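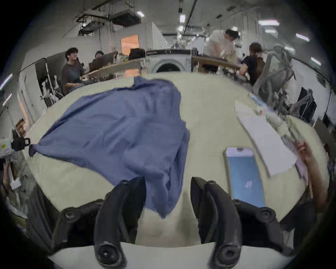 Juraj Vrabec wants it on record that the vat was fine when he left it. So recorded. It was fine when he left it, it was fine when I arrived, and at some point in the hour between those two facts it went the color of pond.

December 24, 2020, Celodville bench, vat two (the small fructose one, formerly "the good vat").

State on opening the lid: no coppery film, no foam worth the name. The liquor in the jar was a cloudy blue-green, where I wanted clear amber. Smell normal, meaning bad in the usual way. A dip of scrap cotton, five minutes under, came out pale blue and stayed pale blue. No green-to-blue turn in the air at all, so whatever was on it was loose pigment sitting there like dust. Rinsed it under the tap and most of it left.

pH strip: low. I'd guess nine, but the Trandent strips have been open since spring and the printed chart has a coffee ring across the part I need. New strips on the list. They've been on the list.

What the vat is made of, copied from the lid before the tape falls off for good:

- 8 liters water
- 44 g indigo, Pillai, from the new tin
- 88 g lime
- 132 g fructose

So the plain one-two-three recipe, nothing clever. The previous vat got clever and had to be carried out to the yard.

Juraj's theory is temperature. The heating belt was on the wrong setting overnight and the liquor was down to lukewarm when I put the thermometer in. My theory is lime. We put a lot of cloth through this one earlier in December, some of it scoured badly (mine) and some of it scoured by rumor (his), and every piece takes a little of the alkali away with it. Both can be true, and it would save us the rest of the argument if they were.

What I did:

1. Warmed it back up slowly. Belt on the middle setting, lid on, old blanket around the lot.
2. Stirred from the bottom. There was a good three fingers of sludge down there, and I'd bet half the missing lime was in it, doing nothing. Stirred in one direction, slowed down, dragged the paddle back to the edge. No splashing. I was very proud of the no splashing until I knocked the lid into it.
3. Waited an hour. Still pond.
4. Added lime, two teaspoons, slaked into warm water first. Stirred again.
5. Waited again. Looked at the jar every ten minutes, a thing I tell everyone else not to do.

By early afternoon the sample had a yellow edge to it when held up against the window. Not amber. More like weak tea with ambitions. Left it alone and did the swatch book instead.

**Swatch book**

The book is up to swatch 163 and it is a disgrace. There are gaps. There is a run in the forties where somebody stapled through the label. Swatch 71 says "nice!!" and nothing else, and it is nice, it's the best mid blue we've ever had out of any vat, and I would give a lot to know what it is.

From now on every swatch gets: vat, number of dips, minutes per dip, minutes of air between, cloth weight if we know it, and whether it was neutralized in vinegar water before the wash. If there's only space for one thing, write the dips. "Nice!!" may be added at the end as a supplement.

Rub test on the last batch, dry and then damp, white cotton over the thumb:

- The two-dip pieces are good. Hardly a mark dry, faint mark damp.
- The four-dip pieces are acceptable.
- The one that had a single very long dip, done to save time before lunch, came off on the test cloth, my thumb, the bench and the handle of the kettle. Short dips, more of them. We knew this. It's on the wall.

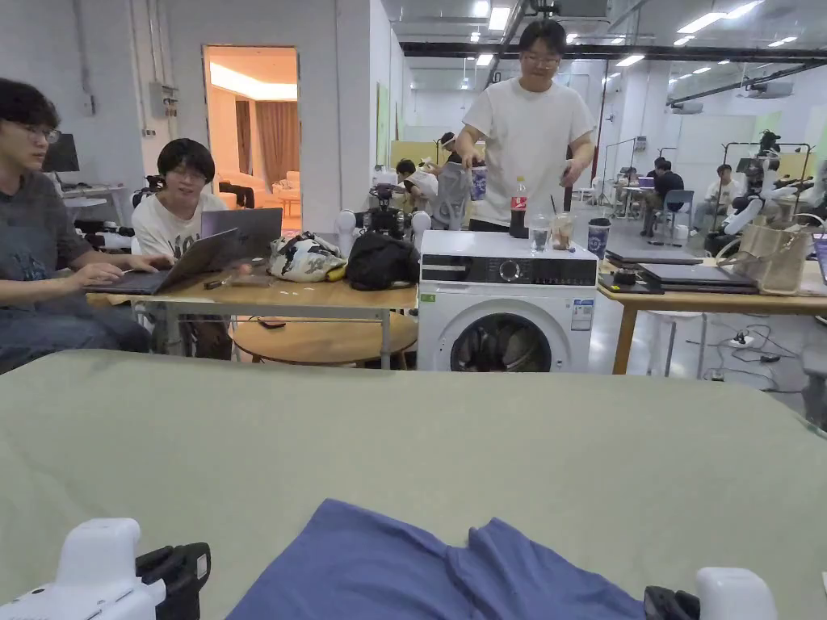 You can't call a vat exhausted until you've fed it, according to the pencil note I found in the margin of the last entry, unsigned, in handwriting that presses very hard. Fair. I had written "exhausted?" with a question mark, and I'd like the question mark taken into account. But yes: the order is warm it, stir it, check the alkali, then feed it, and only then say unkind things about it. I had skipped to the unkind things.

So, fed it. Two tablespoons of fructose in hot water, cooled a bit, poured down the side. Stirred. Blanket back on.

Twenty minutes later there was a skin on top, patchy, copper where the light got it. A small clump of foam in the middle, dark blue. The jar sample was clear enough to read the thermometer through, and a decent yellow-brown. Test strip went in, two minutes, came out a bright sour green and turned while I was still looking for the clock. Good. Second dip deeper. Third dip deeper again, a bit uneven at the fold where I'd been holding it like a wet sandwich.

Conclusion of sorts: cold AND short of lime AND hungry. Nobody wins. Juraj was told by phone and claimed one third of the credit, then asked if it could be rounded up.

**For whoever opens it next**

It needs 12 hours with the lid shut before any real cloth goes in. I mean this. The Volodano scarves can wait; they have been waiting in a box for so long that one more night will not be held against us. When they do go in:

- Scour them again. I don't care what the note on the box says. The note says "clean," and I dripped water on a corner and it sat there in a bead.
- Wet them out fully, squeeze, no dripping. Water carries air in with it.
- Weakest dips first, strong vat last, if vat one is awake by then.
- Don't sit the cloth on the sludge. The net is on the nail behind the door. The net has a hole. The hole is known.
- Skim the flower off before each dip and put it back afterward. It isn't trash. Somebody threw it out last time and I'm over it, mostly.

Vat one I haven't touched. Lid taped, looks asleep, smelled fine through the gap.

To buy: pH strips, rubber gloves in a size that fits a human, vinegar (the big one), tape that sticks to a damp lid. Lime we have enough of for years. I ordered the sack thinking it was the bag.

Belt is on the middle setting. I checked it twice, then put a strip of masking tape over the dial with an arrow on it. The arrow points at the setting. Leave the arrow.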